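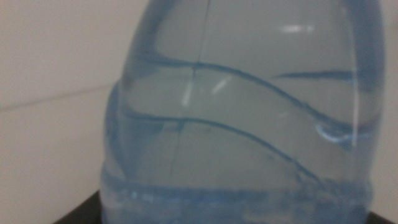
Ollutby, May 24, 2024

A close look at the bottle from the wrist camera. At this distance the ridges come out as dark blue lines and the lamp gives small white glints on the plastic. We use this view when we adjust the grip, and a little blur is normal for us when the bottle is so near to the lens.

Looking after the two-arm cell
Text and gallery by Kristaps Sproģis, Radora workshop

This page is for the colleagues who take over the cell in July, and for everybody who asked me what we do with it between the runs. The cell has one arm from the right and one from the left, with a white table between them. The task is simple to say: pick up goods and put them in a basket. To keep it working in the same way every morning is more work than people think, and most of this work is cleaning, checking cables and teaching the grip again.

The clear bottle is our hardest item. A carton has flat sides and the fingers find them easily. The bottle bends when you press it, the light goes through it, and the ridges make the finger pads sit a little higher or lower each time. So we set the grip with the bottle first, and if it is good there, the other items usually need no change.

My order for the morning is like this. First I wipe the finger pads with a cloth and plain water, never with alcohol, which made our old pads hard. Then I wipe the lens of the wrist camera with a dry lens paper. After this I check the screws of the camera bracket by hand. They are small and go into plastic, so please stop when you feel resistance. Ronaldo Holanda once turned one of them too far and we had to print a new bracket, and the camera position had to be calibrated again the same afternoon.

When the camera is clean I move the arm to the teaching position in slow mode and close the fingers in 8 small steps. I look at the wrist picture after each step. If the ridges start to change their shape, the force is too high and I go back one step. The value goes in the blue notebook with my initials. Please write also when nothing was changed, otherwise the next person doesn't know if the check was done.

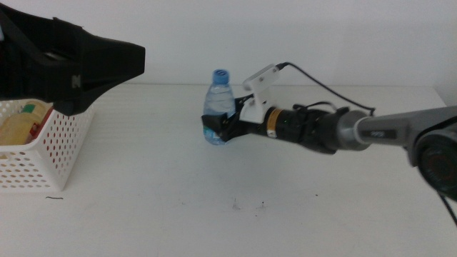
Petronella Mathebula asked, after she read the first version of this page, if the cable on top of the wrist should not be fixed down with a tie, because in her cell at Drendadon a free cable was caught and pulled out of the connector. I understand the worry. We tried a tie for three weeks, and the cable then became too short when the wrist turned to its end position. Now we leave it in an arc and look at the connector at every check.

The arm from the right is holding the bottle by its middle and lower part, with the blue cap free. I like this height for the grip. Higher up, our bottles start to swing when the arm moves sideways. The basket is at the left, under the other gripper, and its place is important too. If it is moved by a hand's width, the drop point is wrong and must be taught again.

Every 1,000 cycles we do the longer service. We take off the fingers, clean the guides, and change the pads if they are shiny or have a cut. New pads need nine test grips before the force value is stable, so don't write down the first one. The spare pads are in the drawer marked Yadav, together with the short hex key. Put the key back, please, it is the only one that fits.

Questions about the service list go to Fatima Potgieter, and about the camera calibration to me.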